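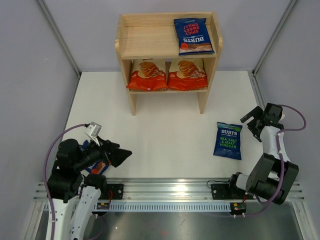 A shelf for the crisps

I have been meaning to write up the snack shelf for a while. It is a small pine thing with two tiers, no paint and no varnish, and it sits on a white top with the crisps on it. I say crisps and not chips because two of the bags are Burts and that is what they call them. My sister-in-law's family is English and I gave up arguing years ago.

Where the shelf came from

I bought it at a yard sale in Pondville in April for $2. The man selling it had it full of seed packets. I think it was made as a spice rack or for a desk, but he didn't know and there is no label on it. The wood is light and a little rough. I gave it one pass with 80 grit sandpaper on the edges and left it at that. I thought about oiling it, then decided I didn't want oil anywhere near food bags.

The good part is the low rim on the back and sides of the top tier. A bag lying flat up there has something to stop against. The lower tier is better for bags standing up, two next to each other, and that takes up most of the width. They lean a bit. I have tried folding the bottoms under to make them stand straight and it makes very little difference.

What goes where

The two orange-red bags go on the bottom. They are the ones that get eaten first in this house, so I want them where a hand lands. The Spicy Sweet Chilli goes on top, on the right, lying down. The left half of the top stays clear for now. I had a jar of pretzels in mind for it, but the jar I own is too heavy and I don't trust the joints.

Sea Salt & Malt Vinegar is the one without a place. It ends up on the table in front of the shelf. It would fit on top next to the chilli if I turned it the right way, and I may do that. For now it is the bag that gets opened when people come over, so it might as well be out.

Johannes Coetzee wrote to me after the last post and asked why I don't put everything in a basket. I did that for a long time. The bags at the bottom got crushed, and I would find one months past its date under three newer ones. With a shelf I can read the front of a bag without digging.

Things I would change

I would like a slightly deeper top tier. I would also like a second shelf just like this one to go next to it, but I have looked at the Saturday sales twice since and found nothing close. If I end up building one I will use the same kind of pine and post the measurements.

Next week is the drawer under the stove. It has 24 lids in it and I own far fewer pots than that.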